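Hunwood, le jeu de cartes des cinéphiles

Une réplique, un décor, trois indices, et toute la table se met à crier des titres de films ! Hunwood réunit 123 cartes, des comédies muettes aux grands westerns, et se joue de 2 à 8 personnes (dès 100 points, on a gagné).
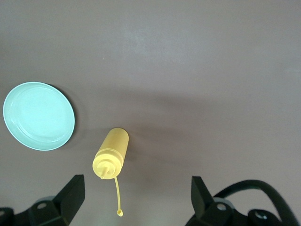 Les six cartes « Générique » changent tout : on fredonne, les autres devinent, et même les plus timides s'y mettent. Règles signées Manju Shukla, illustrations de Crescencio Figueroa.

Édité par Clerent. Extension « Séries » prévue en février.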